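3.2 What households keep, and why

Before we come to the survey itself, it may help to say a little more about the two towns, which are closer in character than the map suggests. Borside grew up along the river and still has most of its older row houses, with deep closets and dry attics. Drurnport was largely rebuilt two generations ago, and its apartments are small. We had expected the attics of Borside to hold far more unused electrical goods than the closets of Drurnport, and we were happily surprised to find the gap so modest.

Our survey went out in June to 1234 addresses, and 186 households sent back a form complete enough to use. We are very grateful to them, all the more so as many wrote long notes in the margins. Of these households, 125 told us they were keeping at least one computer that had not been switched on in over a year. Desktop towers came up again and again in the notes, usually with some affection.

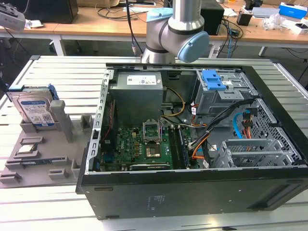 Figure 4. A desktop tower with its side panel removed. The power supply, main board and graphics card are all in place.

Fear of losing photographs was the reason given most often for holding on to an old machine, and it was given by people of every age. Next came a feeling that the thing had cost a good deal and ought to be worth something to somebody. Very few respondents mentioned the trouble of getting to the collection point at Flalolstead, although town officials had assured us beforehand that distance was the whole problem (we return to this in Section 5).

Cords and chargers deserve a paragraph of their own, as they were the one category that almost every respondent brought up without being asked.
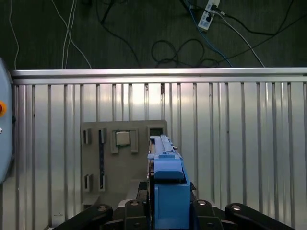 Section length: 390 words

People keep cords long after the device they came with has gone, and they keep them together, in a drawer or a shoe box, where they can no longer be told apart. The Wong scale, which we used to score attachment to household objects, does not handle this well. It asks about single items, and a box of cords is hardly that. We scored the box as one object and would welcome better ideas.

Respondents who knew that a drive could be taken out and kept separately were noticeably more willing to part with the rest of the computer.

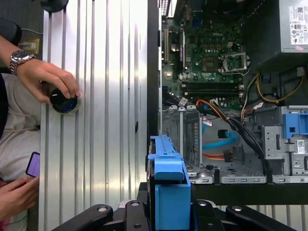 Figure 5. Drive in a blue caddy, beside an open desktop case.

We would not want to lean too hard on that last finding, given the modest number of replies, but it held in both towns and among renters and owners alike.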